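The Second Fold
A research group at Skerkisari teaches a pair of robot arms when to stop and start again

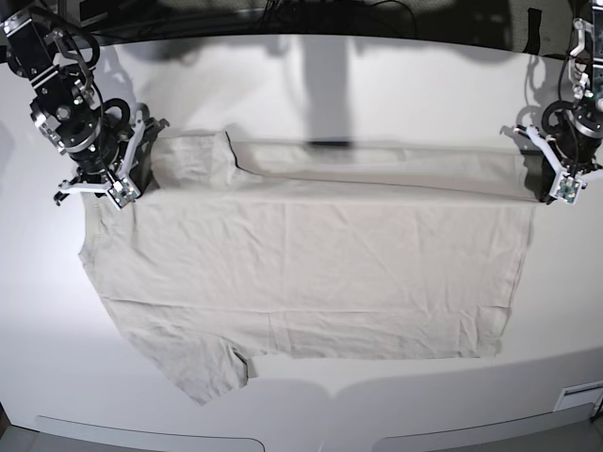
Two arms work along the folded upper edge of a T-shirt in the Skerkisari manipulation laboratory.

Folding a T-shirt takes most adults a few seconds and very little thought. For a robot it remains one of the harder tasks in the field. A shirt has no fixed shape. It hides parts of itself under other parts, it stretches when pulled, and it seldom lies the same way two times in a row. A program that plans its movements for a rigid box has little to say about a sleeve.

The manipulation group at the Skerkisari Institute has spent the past two years on this problem. Its latest report, released on 4/18/23, describes a training method that the authors call staged correction. The method raised the share of shirts folded to an acceptable standard, and it did so with far less recorded practice than the group had used before.

"We had been treating a fold as one long motion to be copied from start to finish," said Merike Krūmiņa, who leads the group. "When the first fold was slightly off, the robot carried on as if it were correct, and the second fold made matters worse. We wanted a system that would look at the cloth between stages."

Learning from people

The group's robots learn by imitation. A trained operator guides the two arms through a task while the system records what the cameras see and how each joint moves. A neural network is then trained to predict the next short run of movements from the current view. The approach is well established and is used by many laboratories working with household objects.

Its weakness is also well established. Operators are skilled, and their recordings show the task going well. The network therefore sees few examples of a twisted hem or a sleeve caught beneath the body of the shirt. When one of these occurs, the robot is in a situation for which it has had little preparation, and small errors build on one another.

The usual answer is to record more. In its earlier work the group did this, and the results improved slowly. Krūmiņa's colleague Jaanus Juška, who designed the new recording procedure, argued for a change in what was being recorded. Under his plan, operators were asked to begin a portion of the sessions from a poor state. A sleeve might be left turned under, or the first fold might be placed at an angle. The operator then had to bring the shirt back to a usable state before going on.

The final training set held 616 recordings, each divided by hand into stages: spreading, first fold, second fold, and placement. Every stage was also given a simple label stating whether the cloth was ready for the next one. A second, smaller network was trained on these labels alone. During operation it serves as a checkpoint. If it judges that the shirt is ready, the robot proceeds. If it does not, the robot repeats the stage or moves back to the one before it.

What the tests showed

Testing took place over one week in November. The group used 16 shirts that had not appeared in training. They varied in size, color, and weight of fabric. Each was placed on the table three times in a different starting position, giving 48 trials for each version of the system. An evaluator who did not know which version was running scored the finished folds against a printed guide.

The system trained in the older manner completed 21 of its trials to the required standard. The system trained with staged correction completed 37. The gain was greatest for thin cotton shirts, which wrinkle easily and had been the most common cause of failure in past work.

The checkpoint network was also tested separately. With the correction recordings in place but the checkpoint turned off, the system completed 29 trials. The authors take this as evidence that both parts of the method contribute, and they advise against adopting one without the other.

The improvement carried a cost in time. The new system was slower on average than the old one, chiefly on shirts where it returned to an earlier stage. In four trials it repeated the same stage until the time limit was reached. The report counts these as failures and discusses them at some length. In each case the checkpoint rejected a fold that the evaluator, reviewing the recording afterward, would have accepted.

"A checkpoint that is too strict is a real problem," Juška said. "The labels came from three people, and they did not fully agree on what a ready shirt looks like. The network learned that disagreement along with everything else."

The group has since written a shared labeling guide and is relabeling the full set. It expects to publish a revised comparison when that work is complete.

Beyond the shirt

The project is supported in part by Holen, a regional research fund, and by Adomaitis, a commercial laundry company that processes linens and uniforms for hospitals and hotels. Adomaitis supplied worn garments for the study and provided advice on the folding standards used in its own plants. The company has no plans at present to install the system. Its interest, according to the report, lies in mixed loads, where garments of many types arrive together and fixed folding machines cannot be used.

Krūmiņa was careful to place limits on what has been shown. All of the trials were run with one garment at a time, on a smooth white table, under steady indoor light. The robot was not asked to take a shirt from a pile or to turn one right side out. Long-sleeved shirts were left out of the study, as were garments with buttons.

The next phase will address two of these limits. Beginning this summer, the group will record sessions in which the shirt starts in a loose heap, and it will add towels and pillowcases to the training set. The work will be carried out jointly with a team at Turnport, where a similar pair of arms is being set up. Running the same trained network on equipment in two locations should show how much of the result depends on the details of a single laboratory.

The recordings and stage labels used in the present study will be made available to other research groups on request once the relabeling is finished. Inquiries may be sent to the manipulation group through the Skerkisari Institute research office.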